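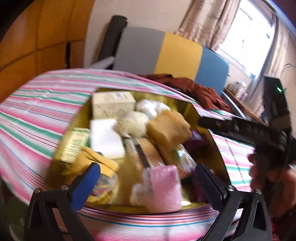

The box on its striped cloth, cream carton at the back.

13 September 2021
Dye notebook, Remstead. Madder, second round

Finally a proper red! The July batch came out brick, with a muddy brown cast in the thick parts of the yarn, and I had more or less decided the roots were too old. Same roots this time, same mordant, and the color is miles better, so it was the heat all along. I let the July pot get close to a simmer while I was winding bobbins and the browns must have come over then.

What I did, before I forget:

Yarn is the Wostholm two-ply, undyed, 100 g to the skein. Scoured overnight in the big enamel pot with a squirt of the plain detergent, rinsed until the water stopped going yellow. That took longer than I remembered. There is still a lot of grease in this yarn and I don't think the July skeins were ever properly clean, which won't have helped either.

Alum mordant as usual, cream of tartar left out. I wanted to see if it made any difference to the red and I can't say it did. The handle is nice though, less squeaky.

Roots chopped fine, soaked in cold water first and that water thrown away (it's the yellow fraction, looks like weak tea). Then fresh tap water, a spoonful of chalk since ours is so soft here, and the whole lot in a net bag so I don't spend a week picking bits out of the wool. The chalk is straight from the Barbier recipe card and I'm now a complete convert. You could see the bath turn within minutes of it going in.

Heat: brought it up as slowly as the Virnex plate would go. Held it for nearly four hours. The highest reading I caught was 79 on the pot thermometer, Celsius, and that was a short spike when I nudged the dial; I turned it down straight away and got away with it. Next time I'd like to stay well under that. The plate overshoots after every adjustment, so small moves and then leave it alone.

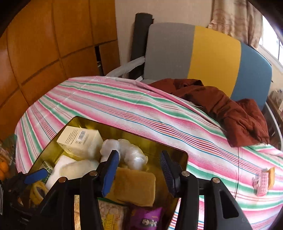
All 4 skeins went in together, and the first one out was lifted early as a comparison. It's a soft coral, lovely in its own right, and I'd happily do a whole sweater's worth. The others stayed in to cool in the bath overnight and those are the real thing — deep, warm, a bit toward orange in daylight and properly red under the bench lamp.

Rinse was cleaner than July. Some color in the first bucket, hardly any in the second. Haven't done a rub test yet.

The exhaust bath is still strong, so I've kept it with a lid on. Put a scrap of unmordanted yarn in just to see and it has gone the palest peach. Want to try silk in it before it starts to smell.

One tied section on the last skein didn't take. My fault, figure-eight ties pulled too tight. There's a pale ring under each one. Looser next time, and use the cotton string, not the acrylic.

To do:
Light test, half of each sample under card in the south window.
Rub test on white cotton.
Iron dip on a short length of the coral. I'm hoping for a plum.
Order chalk, the jar is almost finished.
Write the thermometer reading on the tags this time!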